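# Gresov open day demo set

Data card for the simulated pick episodes shown at the Pravier open day on Sunday, January 2, 2022. Maintained by Marit Granström. Scene assets by Hafiz Mangundap.

## Contents

The set holds 200 episodes of a single arm reaching for a small block on a cluttered grey tabletop. Visitors chose a start seed at the desk and the episode ran on the large screen. Object positions come from the seed; the room, the table and the arm mounting are fixed.

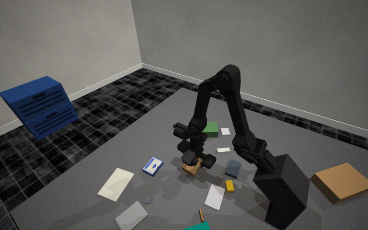
Can the episodes be replayed without the Grulley viewer?

Any player that reads the joint log will do. The viewer only adds the seed picker and the pause key used on the day.

## Episode format

Each episode is a folder with a joint log, a gripper log and the rendered frames. Logs are plain text, one row per step, capped at 2000 steps. Angles are in radians. Gripper opening is in millimetres, measured between the inner faces of the fingers.

Clutter objects are simple boxes, cards and thin slabs. They have collision shapes but no labels beyond an index and a colour value.

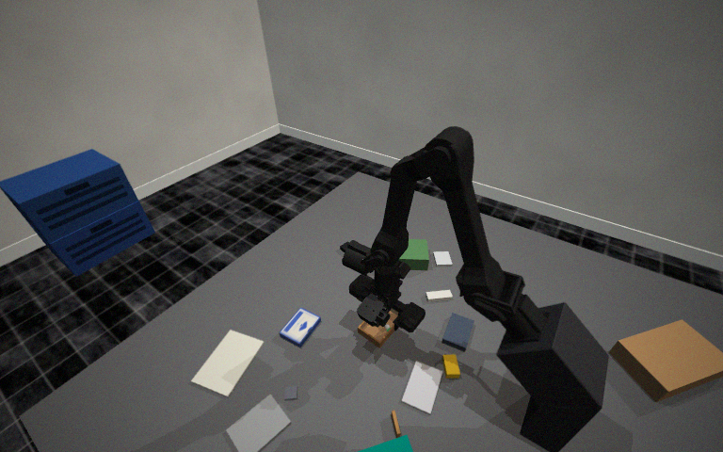
Episodes that reached the step cap are kept and flagged `timeout` in the index. Tormod Lunde asked for these to stay in, as the afternoon group used them to discuss approach height. The flag is set by the runner and has not been checked by hand.

## Views

Two render positions are supplied: a near view over the table and a wide view that takes in the table legs and the floor. Both use the same lighting. Shadows are on in all frames.

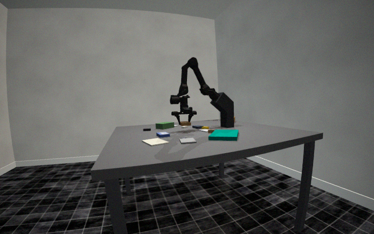
Wide view, gripper over the target block.

## Known issues

- Seed 92 loads slowly on the Dierckx laptop.
- Seed 135 was run twice. The second run is the one in the index.
- The blue drawer unit beside the table is tilted in the near view. It has no collision shape and does not affect the arm.

## Contact

Questions on the logs to Mathis Royer. Questions on the viewer to Birger Wikström.

Related items
Grulley viewer: key bindings
Gresov scene assets, changelog
Pravier open day, September: programme
Joint log format notes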